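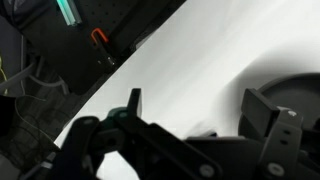
Can a robot arm do the boring jobs in a small workshop yet?

Posted by Hidayah Nasution, October 12, 2022

Hi all! I run a little repair shop called Clemar (two of us, one bench, too much stuff) and I spend half my arvo putting tools back in racks and tipping screws into bowls. My brother-in-law reckons I should get a secondhand robot arm and let it do the tidying. Is that realistic, or will I just end up with an expensive coat hook? I'd love it to wash the coffee cups too, but I'm trying not to be greedy.

Rupert Lüthi

Depends how fussy you are. I helped set one up at Usano in June and getting a tool out of a rack was fine as long as the rack never moved. Somebody bumped it a couple of centimetres and we lost the whole morning. Picking up something with a decent handle, in a spot it knows, I'd trust it with that. A rack and a bowl on a table is about the right size of job to start on.

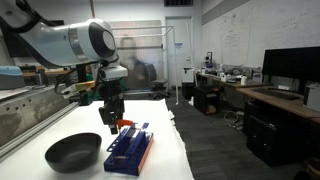
What about chores at home?

Sulastri Purba

Way harder, in my experience! We tried folding tea towels, 101 goes, and I'd have been happy to put 79 of the results in my own cupboard. The rest looked like my teenager did them. Soft things are a pain because they never sit the same way twice. Also it was slow, so slow, I made a cuppa and drank it while it did one.

Bastian Brandes

just buy a better rack mate

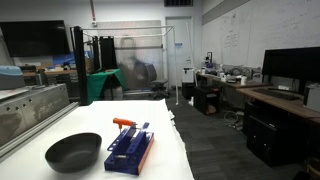 Do I need to know how to program to try one?

A little helps, but plenty of arms let you move them by hand and save the positions, and that'll get you through a simple pick and place.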